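Jondwood Flood Siren and Phone Alerts: Frequently Asked Questions

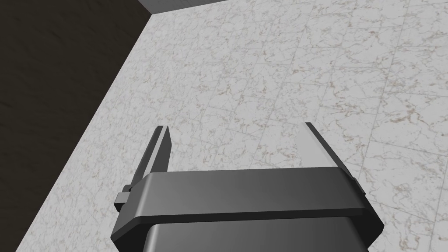 Computer-rendered view over a white marble-patterned tile floor.

Who runs the service?
The siren and phone alerts for the Jondwood valley are run by the Naylor Resilience Office. Phone and text messages are sent through a dialling system called Gramo. The duty officer decides when an alert goes out.

Which addresses are covered?
There are 691 registered addresses in the alert area, divided into 5 zones. Your zone letter is printed at the top of your annual notice. If you have moved in since April you may not have had one yet. Ring the office with your postcode and the zone will be read out to you.

What do the siren sounds mean?
A rising and falling tone means flooding is expected in your zone. Move to an upper floor or leave by the route on your notice. A steady tone means the danger has passed. Short pulses are used for tests only.

When is the siren tested?
At 10.30 in the morning, once a month. The test lasts 37 seconds. Tests are called off when a real flood warning is in force anywhere in the valley.

I did not hear the test. Should I report it?
Yes. Give your address, whether you were indoors, and whether the windows were open. Double glazing and a strong west wind both reduce the sound. Reports are used to set the angle of the horns.

How do I register a phone number?
Fill in form R2 or ring the office. Each address can hold up to three numbers, landline or mobile. You will get a confirmation call within two working days. A number is not live until that call has been answered and the key 1 pressed.

What happens if I miss an alert call?
Gramo tries the first number twice, then moves to the next. If no number is answered, a recorded message is left where voicemail allows it. Texts are sent at the same time as the first call.

Can I reply to a text?
No. Replies are not read. In an emergency ring 999.

Does it replace the national alerts?
No. National alerts go to every compatible phone in an area, with no registration. The valley service is separate and covers river flooding only.

What was the Zomia trial?
Zomia was a trial of doorbell-sized indoor sounders, fitted in 57 homes in the lower zone. It has closed. Sounders still on the wall no longer receive a signal and can be taken down. Return them to the office or keep them, but remove the battery.

Is my number passed to anyone else?
It is held for alerts only and deleted when you ask, or when a confirmation call goes unanswered two years running.

Who do I contact about a fault or complaint?
Write to Ruth Hartley, Alerts Manager, at the Naylor office. Faults with a siren mast, such as an open cabinet or a constant hum, should be phoned in at any hour.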